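# Week 9 notes: Collecting demonstrations that a policy can learn from

Hi all. These are the notes I talk from, cleaned up a little so you can read them before lab. If something here disagrees with the lab sheet, go with the lab sheet and send me a message so I can fix it.

Last week we spent the whole session on the model side: what goes in, what comes out, how the loss gets computed. A lot of you came up afterward asking about bigger networks. I get it, that's the fun part! But most of the trouble I see in student projects starts earlier, in the recordings, so this week we're staying with the data.

## What one episode is

For this course an episode is one attempt at one task, from the moment the operator says "start" to the moment they press the pedal. It contains:

- the wrist camera stream
- the joint positions and the gripper opening
- the operator's commands, stored separately from the measured positions
- a text instruction ("open the toaster oven")
- the outcome label and a free-text note

Please don't merge commands and measured positions. They look nearly the same on a plot, and I have watched people throw one away to save disk space and then regret it for a month. The gap between the two is where contact shows up. When the gripper pushes on something stiff, the command keeps going and the measurement doesn't, and you want to be able to see that later.

Our running example is the Prerkum kitchen set, which the lab at Dakville has been building up since April. It has 3089 episodes at the moment. Of those, 1234 involve the toaster oven, mostly door opening, door closing and putting things on the rack. I picked the oven for this week because a hinged door is such a nice teaching object. It only moves one way, it pushes back, and it's easy to tell from the recording whether the operator had a plan.

## The approach matters as much as the grasp

New operators tend to treat the reach as dead time. They swing the arm over fast, stop, and then start being careful once they're near the handle. The policy learns that too! It learns to arrive at high speed and brake hard, and since its stopping point is never quite yours, it ends up bumping things you never bumped.

So slow down earlier than feels natural. Start easing off while the target is still comfortably in view, and keep the motion continuous. If you need to think, think before you say "start." A five-second pause in the middle of a reach is five seconds of examples teaching the robot to hold still, and from the policy's side there's nothing to tell it when holding still should end. (This is the classic freezing problem. You'll meet it in lab, probably in the first ten minutes.)

The other thing to look after is what the wrist camera can see. You, the operator, are standing in the room with two good eyes and a neck. The policy has the stream. If you're steering by something you can only see from where you stand, you're using information that isn't in the recording, and no amount of training gets it back.

Here's my habit, and I'd like you to try it: before each new task, drive through it once without recording, looking only at the monitor. If you can't do it that way, change the camera angle or change the approach. Don't just go back to looking over the top.

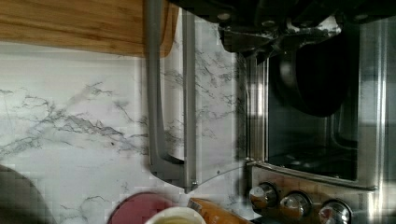
One comment left in the margin of last term's notes, signed Pinard, said that the monitor-only rehearsal sounds great until you try it with a hinged door, and that it took a whole afternoon to get comfortable judging depth that way. Pinard also wanted to know whether it's cheating to look up now and then.

Fair question, and the answer I gave then is the one I'll give now: a glance to check that everything is safe is fine, always. Steering by it is what we're trying to avoid. Glass and shiny metal make the depth part harder, too. With the oven open, you can see the veins of the countertop straight through the glass of the door, and the steel body is full of bright reflections. The handle is the matte gray piece, and it's a much better thing to line up on. Pick your visual reference on purpose and stick with it for the batch.

As for the afternoon, yes, it takes about that long. Budget for it.

## Variation: how much and where

Let's say you record the same door opening over and over with the oven in exactly the same spot. You'll get a policy that works beautifully in that spot. Shift the oven by a hand's width and it grabs air, because it never had to look.

What you want is variation in the things that will change later, and consistency in the things you control. In practice:

**Vary these**
- position and angle of the oven on the counter
- how far open the door is at the start
- where the arm begins
- what else is lying on the counter
- the lights, including the time of day if your room has windows

**Keep these steady**
- the strategy (which part of the handle, which direction you come from)
- the wording of the instruction
- what counts as done

That second list gets less attention than it should. If half your episodes come at the handle from the left and half from the right, the policy may average the two and drive straight into the middle. There are models that handle several strategies at once, and we'll get to them in two weeks, but with a small set you're far better off choosing one. Talk it over with your partner before you record. Write it down! Operators drift, especially when they get good at the task and start inventing shortcuts.

About clutter: leave some. A spotless counter is a special case that your robot will hardly ever meet again. Dishes, packages, a cutting board at the back, all good. Move them between episodes, and don't only put them where they're out of the way.

## Failed attempts

Keep them, label them, and leave them out of your first training run.

I know some of you were told to delete failures. The argument is that imitation learning copies whatever it's given, so bad examples make bad behavior. True enough for plain behavior cloning. But a recording you've kept can be filtered out in a second, and a recording you've deleted is gone. Failures are also what you'll want when we get to success detection.

Recoveries are a different story. Say the gripper slips off the handle, the operator backs up a bit, tries again and the door opens. That's a successful episode and it's worth a lot, as it shows the policy how to get from a bad state to a good one. Mark it `success` and put "slip, regrasp" in the note. Please don't fake slips, though. Staged ones have a funny rhythm, and the operator is usually moving toward the recovery before anything has gone wrong. If you want more recovery data, start the episode from an awkward pose and just do the task from there.

Our labels are:

| Label | Use it when |
|---|---|
| `success` | the goal was reached, with or without a recovery |
| `fail` | the operator gave up or the goal wasn't reached |
| `discard` | dropped frames, wrong instruction, someone walked into the arm |

Label right after each episode, while your hand is still near the keyboard. We tried labeling in one go at the end of a session and the notes turned into mush.

## A first look at your own data

Before training anything, replay a sample. I ask for 27 episodes per pair, drawn at random by the Virk script, and that's on purpose — if you choose them yourself you'll choose the pretty ones. Watch them at double speed and keep a list of what bothers you.

Things I look for:

- Long stretches with no motion at the start or end. Trim them.
- Video and joint data out of step. The easiest check is a gripper close, which should show in both streams at the same moment.
- Commands that jump. Usually a dropped connection.
- An instruction that doesn't match what was done. "Close the door" on an opening episode is more common than you'd hope!
- The target out of view during the part that matters.

Then make one plot, episode length against recording order. If the line slopes down you're watching your operator learn. That's normal, and it also means your early episodes and your late ones show two different behaviors. I often drop the first handful and treat them as practice.

## For lab

Pairs, same as before. One of you drives, the other resets the counter and labels, then swap halfway.

1. Agree on a strategy for opening the oven door and write it in two sentences at the top of your log.
2. Do the monitor-only rehearsal, both of you.
3. Record your batch, moving the oven between episodes.
4. Run the Virk script on the result and replay what it gives you.
5. Hand in the log, the length plot, and a paragraph on what you'd change about your own protocol.

The oven stays unplugged for the whole lab, and the person resetting keeps their hands off the counter until the driver says "clear." The stop button is on the left side of the bench. Find it before you start.

Reading for next time is the second half of chapter 9, on action representations. Skim the math on the first pass and come with questions about the chunking part, where I expect we'll spend most of the hour.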